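Kategorie: Boden & Geologie | Gespräche

Verwitterung, Wasser und Zeit: Macarena Barroso über die Böden am Varnemer Höhenzug

Macarena Barroso leitet am Institut Jakau die Arbeitsgruppe Tonminerale und Bodenverlagerung. Seit elf Jahren untersucht sie mit ihrem Team, wie Ton in den lössbedeckten Hängen des Varnemer Höhenzugs in die Tiefe wandert und weshalb sich auf engem Raum sehr verschiedene Bodenprofile ausbilden. Das Gespräch fand im Mai im Institutsgebäude statt, kurz vor Beginn der diesjährigen Geländeperiode.

Die Frage nach dem Ausgangspunkt des Projekts beantwortet Barroso mit einem Hinweis auf die ältere Kartierung. »In den vorhandenen Karten erscheint der Höhenzug als weitgehend einheitliche Fläche mit Parabraunerden«, erläutert sie. »Bei den ersten Bohrungen stellten wir fest, dass dies für die Oberhänge so nicht zutrifft. Wir fanden dort stark verkürzte Profile, denen der gesamte tonverarmte Horizont fehlt.« Die Arbeitsgruppe habe daraufhin 41 Standorte festgelegt, die seitdem nach einem gleichbleibenden Verfahren beprobt würden.

Unter Tonverlagerung, in der Fachsprache Lessivierung, versteht man den Transport feinster mineralischer Teilchen mit dem Sickerwasser. Voraussetzung ist, dass der Kalk im Oberboden bereits weitgehend ausgewaschen ist. »Solange ausreichend Calcium vorhanden ist, bleiben die Tonteilchen aneinander gebunden«, so Barroso. »Erst bei schwach saurer Reaktion zerfallen die Aggregate leichter, und das Wasser kann den Ton mitnehmen. Er setzt sich dann tiefer im Profil wieder ab -- häufig als dünner, glänzender Überzug auf den Wänden der Poren.«

Im Gelände seien diese Überzüge mit etwas Übung schon unter der Lupe erkennbar. Für eine belastbare Aussage verwende man jedoch Dünnschliffe, die das Partnerlabor Cuvarport anfertige. Die Proben müssten dafür ungestört entnommen, langsam getrocknet und mit Kunstharz getränkt werden. Von der Entnahme bis zum fertigen Schliff vergingen mehrere Monate.
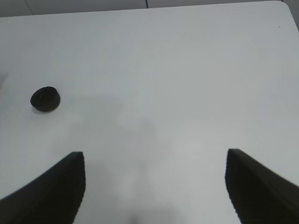
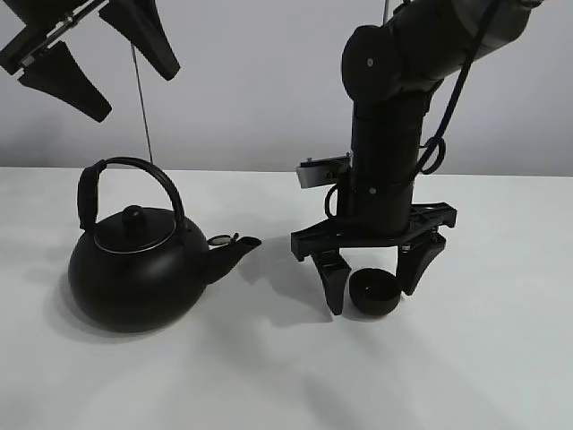
Schwarze Gegenstände auf weißer Tischfläche

Auf die Bedeutung der Erosion angesprochen, verweist Barroso auf die lange Nutzungsgeschichte der Region. Die Oberhänge seien früh gerodet und über Jahrhunderte beackert worden. »Was dort oben fehlt, liegt heute in den Hangmulden und Tälchen«, sagt sie. »Wir nennen diese Ablagerungen Kolluvien. In der Mulde von Nieto beginnt der ursprüngliche Boden erst unter einer mächtigen Schicht aus umgelagertem humosem Material.« In diesem Kolluvium seien wiederholt Holzkohleflitter gefunden worden. Sie ließen sich mit der Radiokohlenstoffmethode datieren; die älteste Probe aus der Mulde sei 1.000 Jahre alt. Das Alter der Kohle bezeichne allerdings nur den frühestmöglichen Zeitpunkt der Ablagerung -- ältere Stücke könnten mehrfach umgelagert worden sein.

Gesondert geht Barroso auf den Stauwassereinfluss ein. Wo sich der eingewaschene Ton stark anreichert, nimmt die Durchlässigkeit des Unterbodens ab. Nach niederschlagsreichen Wintern staut sich das Wasser über dem verdichteten Horizont, im Sommer trocknet er aus. Der Wechsel hinterlässt rostfarbene Flecken und gebleichte Zonen. »Der Boden schafft sich das Hindernis gewissermaßen selbst«, erklärt sie. »Aus einer Parabraunerde kann auf diese Weise ein Pseudogley werden. Die Übergänge sind fließend, und wir diskutieren manches Profil in der Gruppe recht kontrovers.«

Für die Landwirtschaft im Gebiet haben die Ergebnisse nach Einschätzung der Arbeitsgruppe unmittelbare Bedeutung. Auf den verkürzten Profilen der Oberhänge wird inzwischen der tonreiche Unterboden gepflügt. Er neigt bei Nässe zum Verschmieren und bildet bei Trockenheit harte Schollen. Barroso empfiehlt für diese Lagen eine Bearbeitungstiefe von höchstens elf Zentimetern und eine möglichst ganzjährige Bedeckung. Eine regelmäßige Erhaltungskalkung sei ebenfalls anzuraten, die Menge solle sich jedoch nach der Bodenuntersuchung des jeweiligen Schlages richten. »Pauschale Gaben halte ich angesichts der kleinräumigen Unterschiede für nicht vertretbar.«

Offen sei weiterhin, wie schnell die Tonverlagerung heute noch ablaufe. Zu diesem Zweck hat das Institut Jakau an zwei Hängen Saugkerzen eingebaut, mit denen das Sickerwasser in verschiedenen Tiefen gewonnen wird. Die Trübung der Proben schwanke erheblich. Besonders hohe Gehalte träten auf, wenn nach längerer Trockenheit Starkregen falle und das Wasser durch Schrumpfrisse rasch in die Tiefe gelange. Die Messreihe sei für belastbare Jahreswerte noch zu kurz.

In der kommenden Geländeperiode sollen 30 weitere Bohrungen am Nordhang niedergebracht werden, wo die Lössdecke dünner ist und das verwitterte Grundgestein stellenweise nahe an die Oberfläche tritt. Die Profilbeschreibungen werden in die Bodendatenbank des Instituts übernommen und können dort nach Voranmeldung eingesehen werden.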